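Laundry arm build: tips so far

Notes from the shared shop, in no real order. Two arms, one front loader, one basket. Will tidy this up in April, maybe.

Door first
Don't go for the glass. Too smooth, the tips skate right off it. Push on the dark outer ring, low down, one finger. The other arm stays open and out of the way. Swing it slow. Full speed and the hinge side racks, then you're recalibrating all evening. 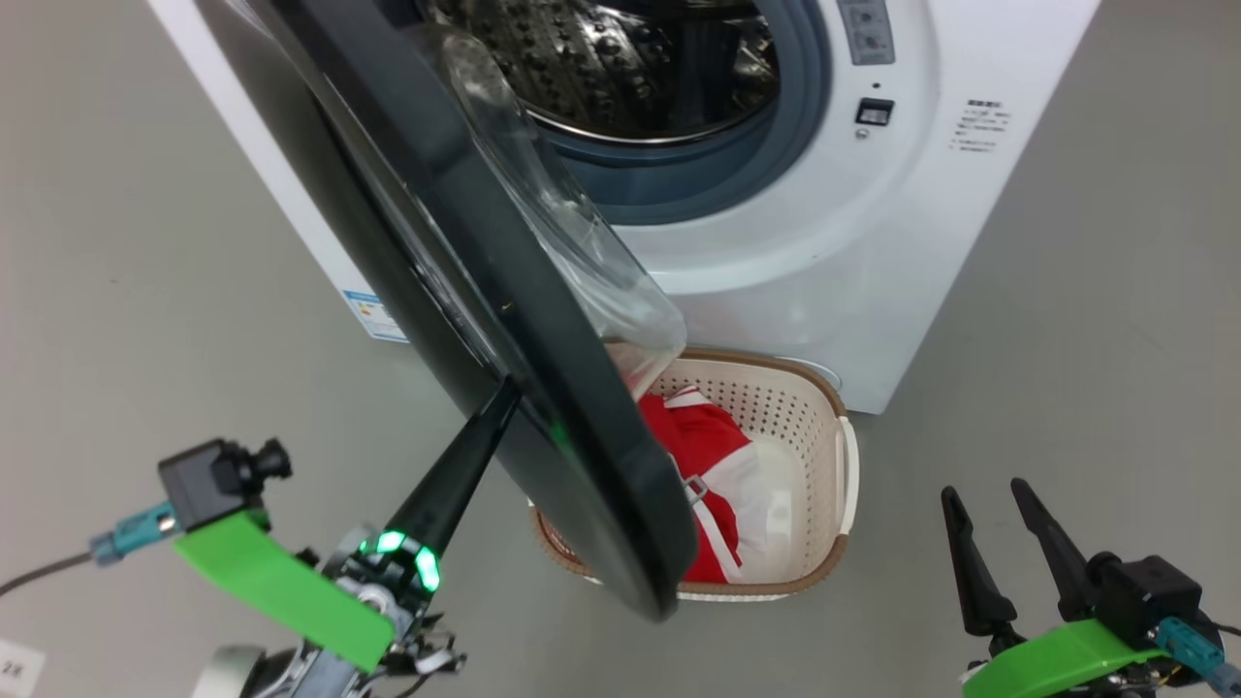 Basket goes right up against the machine, under the door. Further back and the elbow runs out of reach. Low plastic tub is fine, the tall Woletti one we had kept getting knocked over. Mark its spot on the floor with tape, saves teaching the position agian.

Cables
Leave slack at the wrist. More than you think. Then fold the arm all the way in and check again. Detlef Frerichs pulled a camera plug clean out doing a simple turn, 30 minutes to find the fault. Zip ties snug but not tight.

Grip force
Ours is set to 1248 out of 2000 in the Onivow software. Yours will differ. Thin crinkly stuff needs a deep bite, go in past the first fold or it slides out. Heavy towels, two grabs. If a piece ends up hanging out the door, take it from the top, near the rim, not the bottom end.

Keep the open fingers well off the cabinet corner when you back out. White paint marks easy. Wide gap, straight back, then turn.

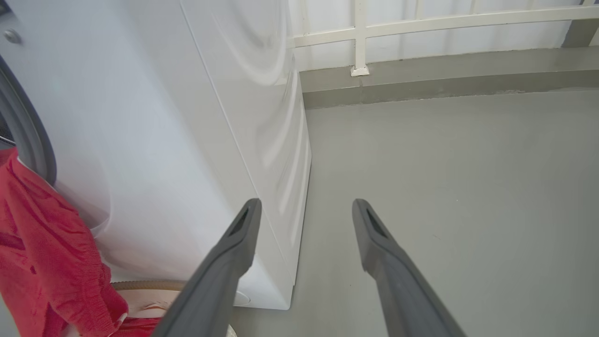 Floor and glare
Shiny white panels throw streaks in the wrist camera. Lock the exposure, dont leave it on auto. Overhead light off to one side helps. Wipe the lens before every run, lint gets everywhere.

Parts
Brackets from Weidemann, good. Screws from Dusness, so-so, 2 stripped on the first day. Buy spares. Still need a better plan for socks.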